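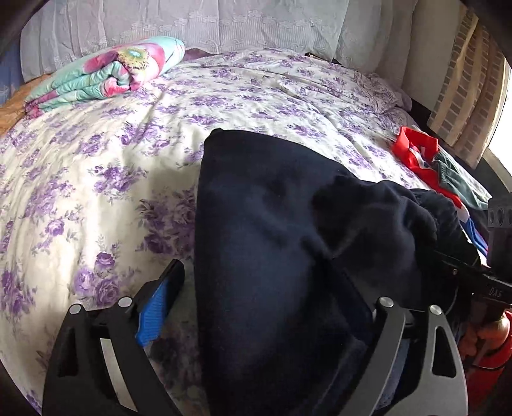 Do we really need to buy a second one before we know the first one works? So went a remark from the back row last week, and I promised I'd build the handout round it, so here we are. My short answer in the room was yes, probably. The longer answer takes up the rest of this page.

Planning for Equipment, session 3
Handout to go with the slides, 3 January 2023

Let's start with what you are buying when you buy a hand-held gripper. You're buying two fingers, a handle and a camera, and then (this is where first budgets go wrong) you're buying everything that keeps those three in use on an ordinary working day. Clothes on a bed are a good case to plan around, because the task looks cheap. A fleecy-looking garment, a quilt, daylight from a window, one person holding the tool. There's no arm to bolt down and no safety fence to price up. Lovely! But the finger pads rub against fabric all day long, and screws in moving joints need checking, and somebody's wrist is doing the job a motor would do on the full arm.

The worked case

Our pretend-you're-in-charge project for the term is Flemalik, a household laundry study. The plan is to record people picking up and folding clothes in their own homes, then use the recordings to train an arm back in the lab. You have money for hand-held tools now and for the arm in March, when the second part of the grant lands. Please don't try to move the arm forward. I know it's the exciting bit — I'd want it first as well — but it would sit in its crate with nothing to learn from.

Sort your costs into piles before you open a single supplier's page. I use these:

Bought once: the grippers themselves, carry cases, chargers, the computer that takes the recordings off.

Bought again and again: finger pads, storage, spare screws, cleaning cloths, postage.

Paid to people: time in the home, travel, and the checking of recordings afterwards. Students always forget the checking. Somebody has to sit and watch, and they'd like paying.

Two quotes, read side by side

The quotes in your pack are from Totik and Van Dusen. Totik looks dearer on the front page, and half of you circled Van Dusen straight away in the warm-up. Now turn over. Totik puts 25 sets of finger pads in the price. Van Dusen sells pads separately, and delivery takes 3 weeks. If you run out on a Monday you've lost most of a month of home visits, and the people you booked may not want to be booked again. I'm not telling you which to choose (I've marked good answers for both), only that a quote has a back page and you should read it before the front one gets into your head.

Check these on any quote you're sent, this term or later in life:

Is tax in or out?
Are the pads, screws and cables standard sizes, or theirs only?
Who pays the postage when something goes back for repair?
Does the software licence stop after a year, and what happens to your recordings if it does?
Can you buy one finger, or must you buy the pair?

That last one sounds fussy. I once paid for a full pair because one finger had cracked, and I'm still a bit cross about it.

Back to the second gripper

So, should Flemalik buy 2 at the start? Think about what a day without a tool costs you. A home visit has travel in it, a person's wage, and a household that has kept its afternoon free. If the only gripper fails at the door, all of that is spent and you've nothing to show. Set that next to the price of a spare and the spare starts to look quite reasonable. The remark from the back row has a fair point in it too, though. If the design is wrong for the job, say the pads slide on thin cotton, you've now got a pair of wrong ones. My usual way through is to ask for a loan unit first, try it on the most awkward clothes you can find, and then order both together. Suppliers do lend. You do have to ask.

For next time

Draft a one-page budget for Flemalik using the three piles. Then do it again for the Flusov site, where the homes are further apart and travel eats far more of the money. Bring both on paper, please, and write your guesses in pencil so we can argue about them.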